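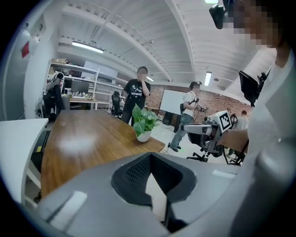

Where should the long table go in a shared workroom?
Along the longest clear line of the room, with walking space on both sides and at least one end left open to the whiteboard.

Shared Workrooms, Unit 6: Tables, Desks and Storage
Instructor: Rasmus Uibo

Read the Sukau floor plan before class. We will mark it up together.

Tables. A shared table is for work that gets put away the same day. Anything that stays overnight goes on a shelf or a desk. Wood tops are pleasant to work on but a polished one throws glare under ceiling lights, so check it from a seated position, at both ends.

Plants. One small pot at the end of a table is fine. Keep the leaves out of the seating area and put a saucer under the pot.

Desks. A monitor desk can back onto open shelving if the shelves are reached from the side. Small items collect along the desk edge. Give them a tray.

Shelving. Heavy boxes low, light boxes on top. Label the side that faces the room.

Whiteboards. A board on a stand suits a brick wall, where drilling is slow and often not allowed. Leave 6 feet in front of it.

Exercise
Redraw the Sukau room with seats for 14 people. Total floor area is 700 square feet. Show where chairs go when they are not in use. Hand in one sheet, in pencil, to Dace Mägi.

Next unit: lighting. Bring the Pärn handout.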